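This page covers the small-counter layout used in the Vudside kitchens: one toaster oven, one tabletop mat, dish racks, a plate stand and a mug tree. It replaces the printed sheet Percy Cárdenas put together in February. Measurements are in millimeters unless stated. 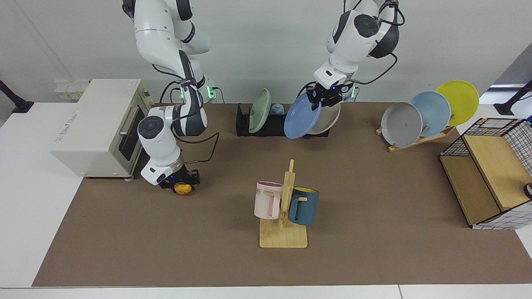 *Reading time: 4 minutes*

## Layout

### Where does the toaster oven go?

At one end of the mat, turned so the door faces along the counter and not out over the front edge. This leaves the middle of the mat clear for loading. An oven that faces forward drops its door into the working area, and on a shallow counter the open door takes up most of the depth.

Keep at least 25 mm between the oven and anything beside or behind it. If the manual for your oven asks for more, follow the manual.

### Can the oven share a power strip with a kettle?

No. Our limit is 2,000 watts per strip, and an oven and a kettle running together will usually exceed it. Add up the ratings on the labels before plugging in a second appliance. Run the cord behind the oven, clear of the casing.

### Why is the dish rack at the back?

A long, low rack along the back of the mat uses space that is hard to reach for anything else. Plates stand upright in it and can be lifted out from the front. Tall items placed ahead of the rack block it, so the mug tree should go to one side.

### Does it matter which end the oven is on?

No. Use the end nearest the outlet. The plate stand then goes at the opposite end.

## Plates and bowls

### What is the largest plate that fits?

284 mm across in the standard rack slots. Larger plates will stand up but lean on their neighbors, and they tend to roll when the next plate is removed. Store those flat in the cabinet.

### What is the difference between the rack and the wooden stand?

The rack is for plates that have just been washed. The stand is for dry plates in regular use. On the stand they overlap, with each plate leaning slightly back, so air does not reach the full surface. Wipe plates dry before moving them across.

### Can bowls go in the plate rack?

Small bowls can, in the space next to an upright plate. Set the bowl at an angle so that it drains. Deep bowls hold water in the base ring when placed upside down - tip them once before putting them away.

### Should plates be sorted by color?

Only if it helps you. The sets are mixed (green, blue, gray, beige, yellow), and Bok-nam Hyun's kitchen sorts by size instead. Size is the more useful order when plates from different sets have to share a stand, as small plates disappear behind large ones.

### How should a plate be taken out of a full rack?

Hold it by the rim and lift straight up until the lower edge clears the slot. Pulling it forward first puts a sideways load on the dividers. Work from one end, and leave an empty slot between heavy plates if there is room.

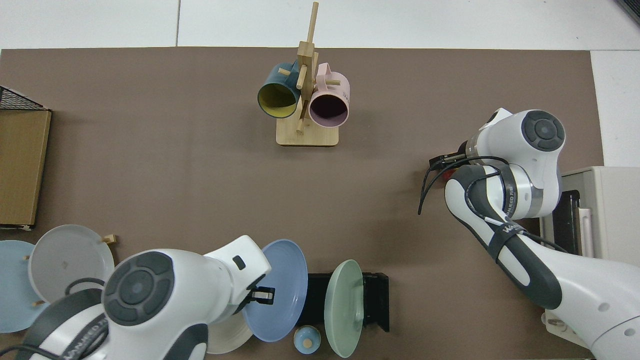

Stoneware chips most often at the rim, and usually on the way back in. Lower the plate until it touches the bottom of the slot, then let go.

## Mugs and jars

### How many mugs can the tree hold?

One per peg. Hang mugs by the handle on opposite sides of the post so the base stays balanced. With only two mugs, use pegs on opposite sides at a similar height. Doubling up on a peg loosens the joint.

### Can wet mugs go on the tree?

Let them drain first. Bare wood marks where water sits, mostly at the foot of the post. If the base has already darkened, dry it fully, sand lightly along the grain and apply a food-safe oil.

### What about jars with wooden knobs?

Wash the lid by hand and dry the knob straight away. The jar itself can be washed with the mugs. Do not refit the lid while the inside is damp.

## Food on the mat

### Can bread or pastries be set directly on the mat?

Use a plate. The mat protects the counter and is not cleaned often enough to count as a food surface.

### Where should fruit be kept?

Away from the oven. Peaches and apricots soften quickly near a warm casing. 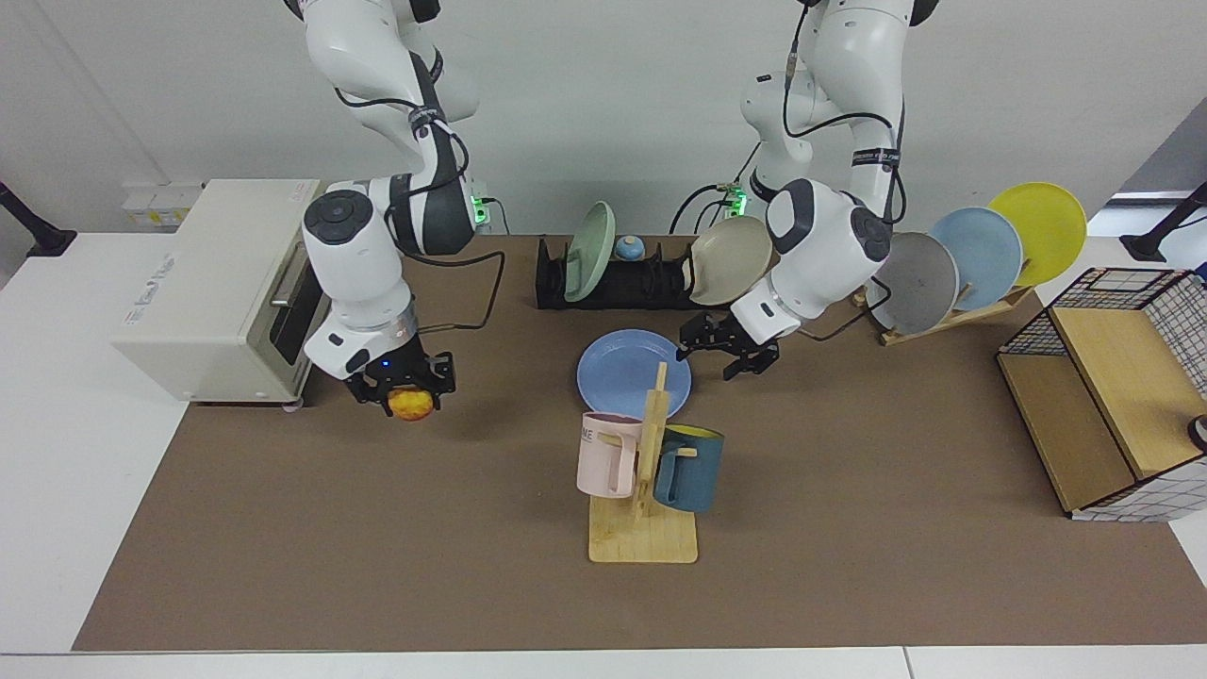 Put them in a shallow bowl at the other end of the counter, in a single layer, and check the undersides daily. Wash fruit when it is going to be eaten.

## Cleaning

### How is the mat cleaned?

Clear it completely, wipe with a damp cloth and mild dish soap, then wipe again with plain water. Lift one edge and check underneath. Trapped water is the usual cause of a mat that slides.

### Who handles replacement parts?

Ayantu Ambaye for racks and stands, Naveed Durrani for anything with a plug. Mug tree pegs are kept in the supply drawer at Ustside.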